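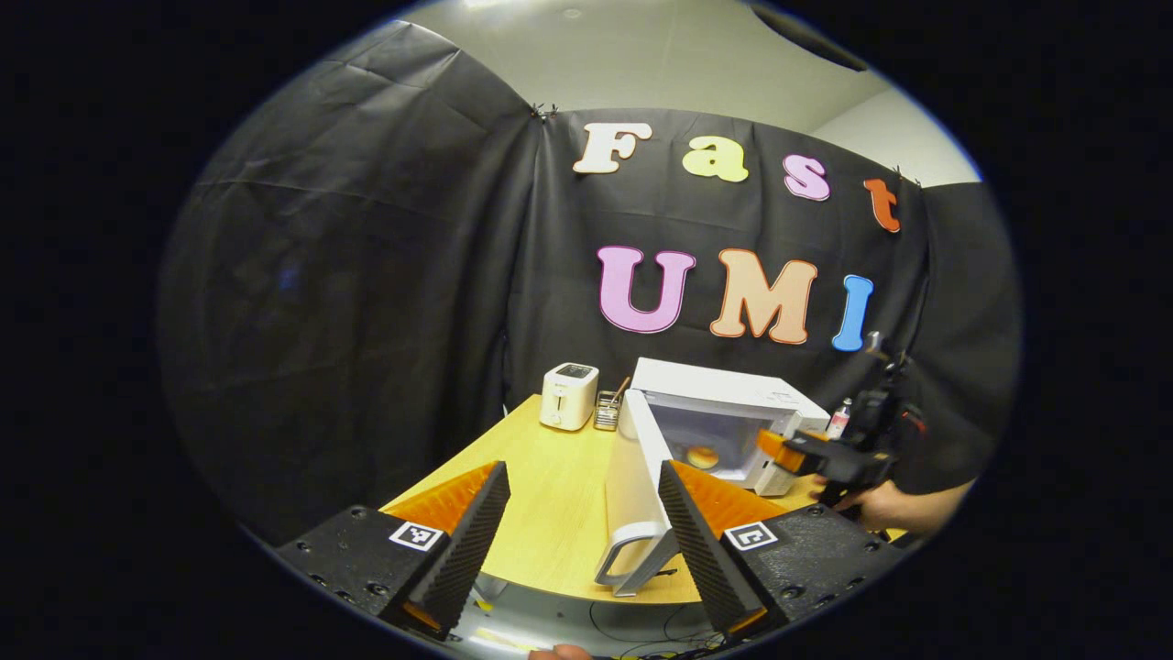 Florovon is my little collection of kitchen demonstrations, put together so that a policy can learn to put bread in things and take it out again. I started it in May because every set I tried at home had lovely clean pick-and-place and hardly any doors. Doors are where my models fall over! So there's a lot of microwave in here, with the door standing open and a round bun sitting inside near the bottom, and the hand-held grippers coming at it from the front and from the side. The toaster lives at the far left end of the table and gets a task family of its own.

What you get

There are 572 episodes in total. I've held 29 back for testing (please don't train on them, I do check) and split the rest into nine tasks, each with its own folder and a one-line text file saying what the person was asked to do. Two grippers means two video streams per episode, plus the finger opening and the pose for each hand. The square markers on the gripper bases are what I use to work out how wide the fingers are, so if you crop the video, leave them in or you'll have to trust my numbers.

Names

The task folders are split between two parents, Ellell and Asness. Ellell is everything one hand can manage, Asness is everything that wants both. Edwards is the loader script, and it expects the two parents side by side. It will moan at you if they aren't.

Things to know before you train

The view is a circle on black because the lens is very wide. I haven't straightened it. I tried that on an early batch and lost the edges of the table, where half the interesting stuff happens.

The backdrop is black curtain in every single episode, so don't expect this to carry over to your own kitchen without some mixing. I'd add at least 500 clips from somewhere messier.

A few Asness episodes have the two streams a touch out of step. They're listed in sync_notes.txt, and Edwards skips them unless you pass keep_late.

Fixes are very welcome, especially to the task text, which I typed late at night.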